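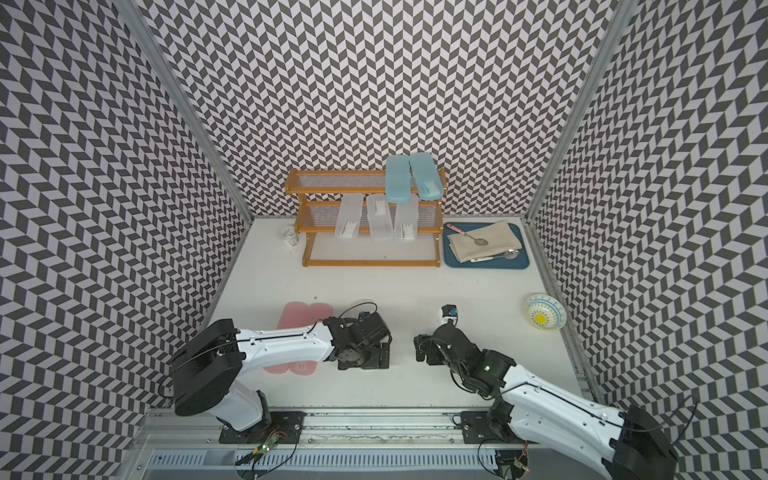 The Clandport Imow sparring floor is supplied as interlocking mat panels, a set of edge ramps and one freestanding bag base. Section 2 covers placement of the panels and filling of the base. Outdoor footwear must not be worn on the panels at any stage, including assembly. Provide a place for footwear off the mat. A three-tier rack centered against the back wall is suitable, with slippers placed side by side on the top tier, toes to the wall. Do not stand a rack of any kind on the panels or on the ramps.

2.1 Before You Start

Check the contents of each carton against the packing slip. Panels carry the code 964 on the underside. Panels with any other code belong to the older Ilow floor and do not lock with Imow panels.

Leave the panels flat in the training room overnight with the heating at its normal setting. Sweep the subfloor and remove old tape.

CAUTION: Do not lay panels over carpet. The joints open under lateral load, particularly during takedown drills.

2.2 Laying the Panels

1. Mark a center line on the subfloor with chalk.

2. Place the first panel with its long edge on the line and the textured face up.

3. Lower the second panel onto the teeth of the first. Press along the joint with the heel of the hand. Do not use a hammer.

4. Continue outward in both directions from the center line. Stagger the joints by half a panel in each row.

5. Stop the last row 49 mm short of any wall. If ramps are to be fitted on that side, see 2.3 for the larger clearance.

6. Walk the whole surface barefoot. Lift and re-seat any panel that moves.

NOTE: A small gap at a joint on the first day is normal and closes with use. A raised joint is a fault. Re-seat the panel before training.
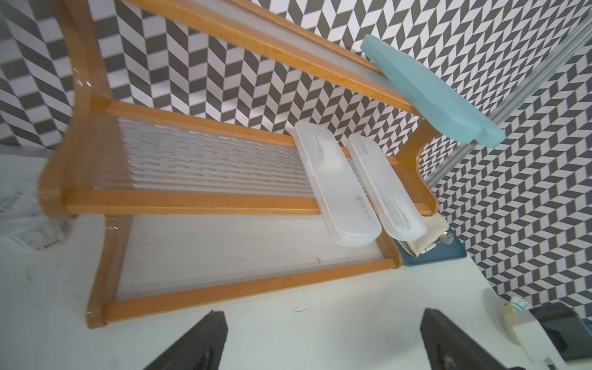

2.3 Fitting the Edge Ramps

1. Confirm that at least 225 mm of clear floor remains outside the last row.

2. Fit the corner ramps first, then the straight ramps.

3. Trim the final straight ramp from the plain end only. Use a sharp knife and a steel rule.

4. Tape the ramp joints on the underside. Tape on the top face lifts and catches toes.

Kourkoulas corner pads may be used above the ramps. They attach to the wall and must clear the ramp surface when a fighter leans on them.

2.4 Positioning the Bag Base

1. Set the empty base on the finished floor. Do not drag it.

2. Fill with clean water or dry sand through the rear port. Do not mix the two.

3. Fit the cap and tighten by hand.

4. Insert the post until both spring pins show.

5. Push the bag at shoulder height from four sides. If the base rocks, check for a panel joint beneath it and move the base clear.

WARNING: A filled base must be moved by two people. Remove the bag and post first.

2.5 First Use

Limit the first session to footwork and light bag work. Inspect all joints afterward, and again every Tuesday or at another fixed weekly interval. Wipe the surface with a damp cloth and mild soap. Bleach and solvent cleaners void the panel warranty.

For grappling on the Imow floor, continue to Section 3.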